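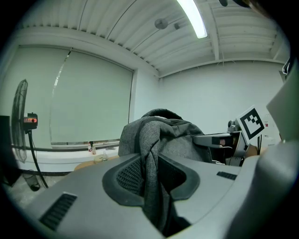
Celina Kozłowski fragt, warum man für weiche Sachen überhaupt so viele Beispiele braucht, ein Rucksack sei doch immer derselbe Rucksack.

Für den Lernalgorithmus leider nicht. Stoff fällt jedes Mal anders. Bei einer Tasse reichen uns deutlich weniger Durchgänge.

Stand Montag, Datensatz Berkent: 533 Durchgänge aufgenommen, 117 aussortiert, 416 bleiben. Ziel sind 1.042.

Aussortiert wird vor allem, wenn die Position der Greifer nicht sauber rekonstruiert werden konnte. Meistens war dann ein Marker zu lange verdeckt. Der Rest sind Durchgänge, bei denen der Anfang fehlt, weil ich zu spät gestartet habe.

Misslungene Griffe bleiben drin, wenn danach nachgefasst wird. Die bekommen ein eigenes Label. Atif Bangash und ich waren uns da erst nicht einig, inzwischen machen wir es beide so.
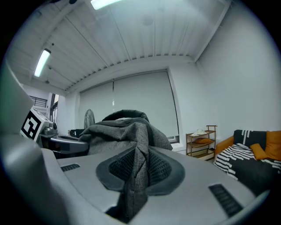 Yi-chun Lai schreibt dazu, bei Walczak hätten sie die Fehlgriffe anfangs alle gelöscht und es später bereut, das Modell habe nach dem ersten Abrutschen einfach aufgehört.

Deckt sich mit unserem ersten Trainingslauf. Er kannte nur saubere Griffe und blieb stehen, sobald etwas schiefging.

Zum Tempo: Ich arbeite langsamer, als ich einen Rucksack normalerweise anfassen würde. Zu langsam ist aber auch schlecht, dann lernt das Modell die Pausen mit. Ein Durchgang dauert bei mir zwischen zwanzig und vierzig Sekunden.

Zwischen den Durchgängen wird die Startlage geändert: drehen, verschieben, anders zusammenfallen lassen. Ich habe dafür eine Liste, sonst lege ich alles unbewusst immer gleich hin.

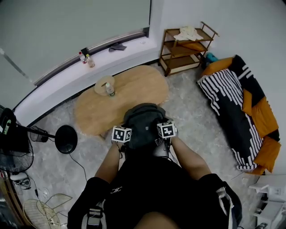 Marker an beiden Händen, von oben gesehen.

Morgen kommt der nächste Block, danach trainieren wir einmal mit dem Zwischenstand. Die Label-Liste stelle ich hier rein, sobald Atif drübergeschaut hat.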